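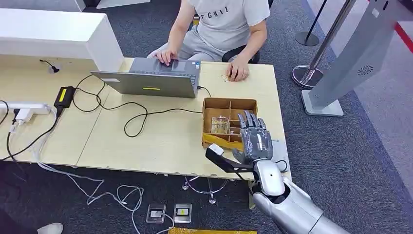
Kha Cù wrote in to ask why the letters on a keyboard are all mixed up, and why nobody just puts them in order from A to Z. It would be much easier to find them, Kha says, especially the Q.

The answer starts with a machine called the typewriter. Before there were computers, people who wanted neat printed letters used typewriters. When you pressed a key, a thin metal arm swung up and hit an inky ribbon. The ribbon left the shape of the letter on the paper.

Some of the first typewriters did have their letters close to ABC order. You can still see a bit of it on a modern keyboard. Look at the middle row and find D, F, G, H, J, K, L. Only E and I are missing.

In the 1870s, a typewriter went on sale in the United States with most of its letters moved to new places. The order is called QWERTY (say "KWER-tee"), after the first six letters of the top letter row.

Why were the letters moved?

People who study old machines do not all agree. One idea is about jams. If two metal arms that were close together swung up at nearly the same time, they could bump and get stuck. Moving some letters apart may have helped. Another idea is that telegraph operators tried the early machines and asked for changes. They had to type messages as they listened to them in Morse code. Both ideas could be partly right.

Why didn't we change it back?

By the time computers came along, millions of people had learned to type on QWERTY. Learning a new order takes a lot of practice. Computer makers kept the old one so that people could start typing right away.

Other orders have been invented. One of them puts all the vowels under the left hand. Some people like it very much, but most schools and offices stayed with QWERTY.

Is it the same everywhere?

No. In France, the top row of letters starts with AZERTY. In Germany, the Y and the Z trade places, so the row starts with QWERTZ. Many languages also need letters or marks that English does not have. Vietnamese has marks for tones, and people often type them by pressing extra keys after the letter.

What happens when you press a key?

A computer keyboard has no swinging arms. Each key is a kind of switch. Under the keys is a grid of tiny paths for electricity. A small chip checks the grid over and over, very fast. When it finds a key that is down, it sends a code for that key to the computer. The computer looks up the code and shows the letter on the screen.

Try it yourself

Close your eyes and feel for the F and J keys. On most keyboards, each one has a small bump. Put your pointer fingers there and let your other fingers rest on the keys beside them. Now type your name without looking. Thoa Hầu's class tried it with a list of 24 spelling words, and the word that gave them the most trouble was "puzzle."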